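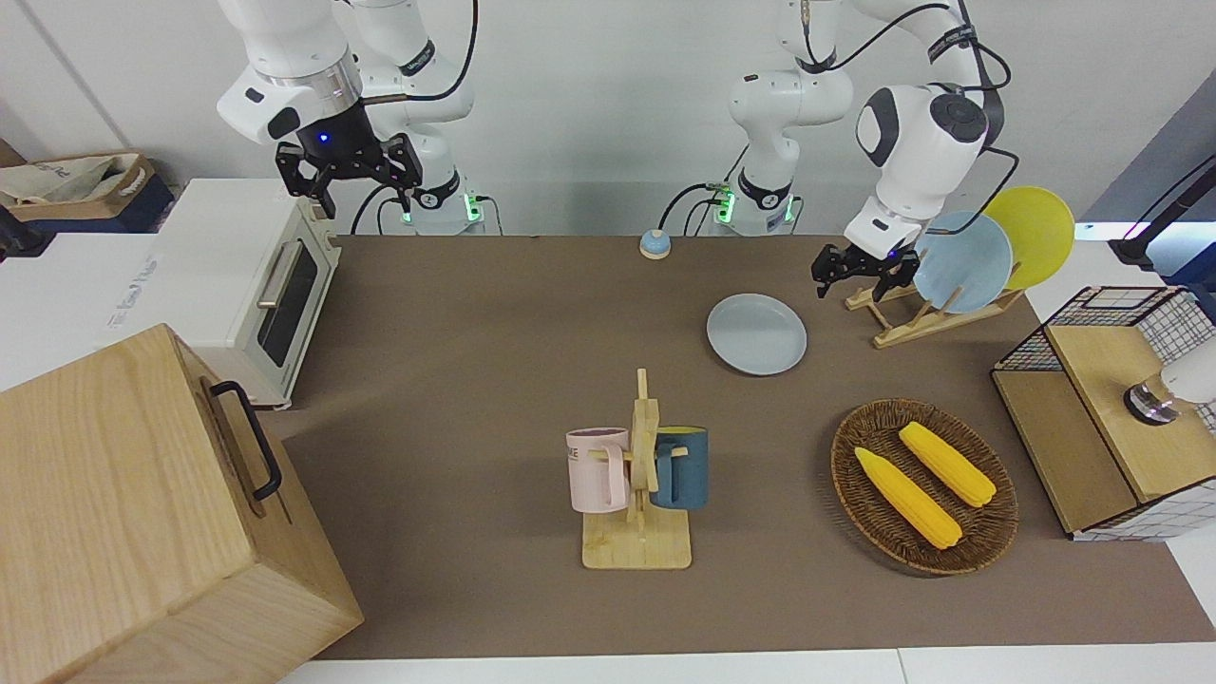

Le poste cuisine de l'atelier Tumow : un bras au-dessus du petit four, l'autre devant l'égouttoir.

Rapport d'avancement n° 3
Projet « Mettre la table à deux bras »
Atelier partagé Tumow, Cloltau
À l'attention d'Iolo Lougher, fonds Kerslake
Mardi 7 juillet 2020

Bonjour Iolo,

Dans le rapport précédent, je vous parlais surtout de perçages, de câbles trop courts et d'une table qui tremblait. Cette fois je peux enfin vous parler de vaisselle ! Les deux bras sont fixés, ils répondent tous les deux au même ordinateur, et nous passons maintenant nos soirées à leur apprendre (le mot est un peu grand, disons à leur montrer) comment on prend une assiette par le bord.

Où nous en sommes

Le montage mécanique est terminé. Eusebio a repris toute la fixation des embases sur le bord arrière de la table, avec des contreplaques en acier découpées chez Sadard, et la différence est énorme : en mai, un arrêt un peu sec du bras gauche faisait bouger les tasses, maintenant on peut laisser un verre plein à côté. Les câbles courent le long du bord, derrière les embases. Il reste à les attacher proprement, nous les déplaçons encore trop souvent pour serrer des colliers définitifs.

Côté logiciel, Leandro a réécrit la partie qui empêche les deux bras de se rencontrer. L'ancienne version découpait la table en deux moitiés, et chacun restait chez soi. C'était sûr, mais on ne pouvait rien se passer d'un bras à l'autre. La nouvelle calcule la zone occupée par chaque bras à chaque instant et fait attendre celui qui arrive en second. Le premier soir où nous avons vu un bras s'arrêter poliment, laisser passer l'autre et repartir, tout l'atelier a applaudi, y compris le groupe de menuiserie qui n'avait rien demandé.

Nous avons fait 17 séances depuis le dernier rapport. Les assiettes posées dans l'égouttoir sortent bien quand elles sont presque verticales. Dès qu'elles penchent, la pince arrive de travers et les doigts glissent sur le rebord. Les tasses sur leur arbre en bois sont plus faciles que prévu, à condition que l'anse soit tournée du bon côté. Une assiette à plat sur la table reste notre bête noire : il n'y a presque pas de place pour passer un doigt dessous. Aivar propose de la pousser jusqu'au bord de la table et de la saisir là. J'aime beaucoup l'idée, nous l'essaierons dès que le filet de protection sera posé.

Les épis de maïs, eux, sont devenus nos favoris. Ils ont une forme irrégulière, ils roulent, ils sont posés parallèles dans un plateau en osier dont le bord gêne l'approche, bref c'est un excellent exercice. Leandro a passé une soirée entière à régler la force de serrage rien que pour eux.

Changements par rapport au plan

Le plan de départ prévoyait des cubes et des cylindres imprimés. Nous les avons presque abandonnés pour de vrais objets de cuisine, apportés par les membres de l'atelier. On perd un peu en régularité, chaque objet demande sa propre mesure, mais on voit tout de suite ce qui coince. Et les visiteurs comprennent ! Devant des cubes, les gens hochaient la tête. Devant un égouttoir, ils nous donnent des conseils.

Nous changeons aussi la disposition d'une séance à l'autre, pour éviter que les programmes ne fonctionnent qu'avec une seule table bien rangée. L'arbre à tasses avance ou recule, l'égouttoir change de côté, la clochette se promène.

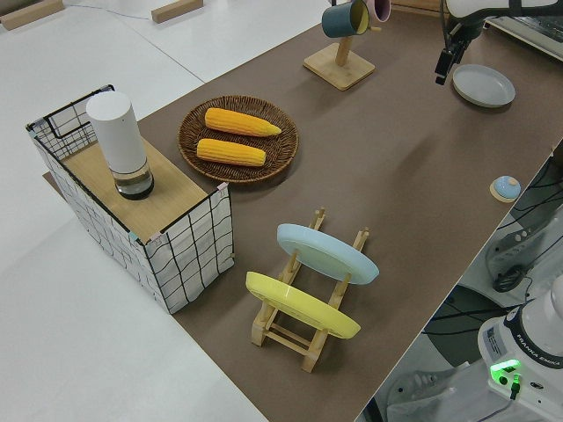
Ce travail de disposition prend du temps et je l'avais sous-estimé dans le calendrier. Il faut tout replacer, relever les positions, refaire le calibrage si quelqu'un a poussé la table avec la hanche. Nous tenons désormais un cahier papier, rangé près de l'ordinateur, où chacun note ce qu'il a déplacé. Il est plein de petits croquis très laids et il nous a déjà fait gagner plusieurs soirées.

Difficultés

La principale concerne les doigts des pinces. Avec les garnitures d'origine, l'émail des assiettes glisse. Eusebio a essayé des patins en silicone collés, qui tiennent très bien la vaisselle et très mal la pince : ils se décollent. La version suivante sera vissée. Les pièces sont dessinées, il reste à les imprimer et à couper le silicone.

Deuxième point, la place. L'atelier est partagé et le poste déborde : les câbles au sol gênent le passage quand il y a du monde. Nous avons convenu avec les autres groupes de créneaux où nous sommes seuls dans cette partie de la salle. Cela nous va très bien pour la sécurité, moins bien pour le nombre de séances.

Nous avons enfin perdu deux semaines à cause d'une alimentation en panne, remplacée depuis.

Budget

Dépensé à ce jour : 1 660 €
Reste disponible : 587 €

Les plus grosses lignes sont les contreplaques, l'alimentation et le câblage. Les objets de cuisine n'ont rien coûté. Sur ce qui reste, je voudrais réserver de quoi faire les nouveaux doigts en double exemplaire, plus le filet. Si vous êtes d'accord, je basculerais aussi vers cet achat la petite somme prévue pour les cubes imprimés. Un mot de votre part suffit, je mettrai le tableau à jour.

D'ici au prochain rapport

Doigts vissés avec silicone, sur les deux pinces (Eusebio)
Passage d'un objet d'un bras à l'autre, en commençant par le maïs (Leandro)
Essai de l'assiette poussée au bord de la table (Aivar)
Ouverture de la porte du petit four, sans rien dedans pour commencer (Leandro et moi)
Notice d'arrêt d'urgence affichée au poste (moi)

La porte du four me fait un peu peur et très envie. La poignée horizontale se prête bien à la pince, mais le four est léger et risque de venir avec. Nous le bloquerons sans doute avec une cale sur la table.

Nous ouvrons le poste au public un samedi d'août, date à fixer avec l'atelier. Venez si vous êtes dans le coin, j'aimerais beaucoup vous montrer le bras qui attend son tour ! Le code et les plans des contreplaques seront déposés dans le dossier commun avant cette journée, Leandro finit de traduire ses commentaires.

Bien à vous, et encore merci pour la rallonge du printemps,

Noelia Miranda
pour le groupe robotique de l'atelier Tumow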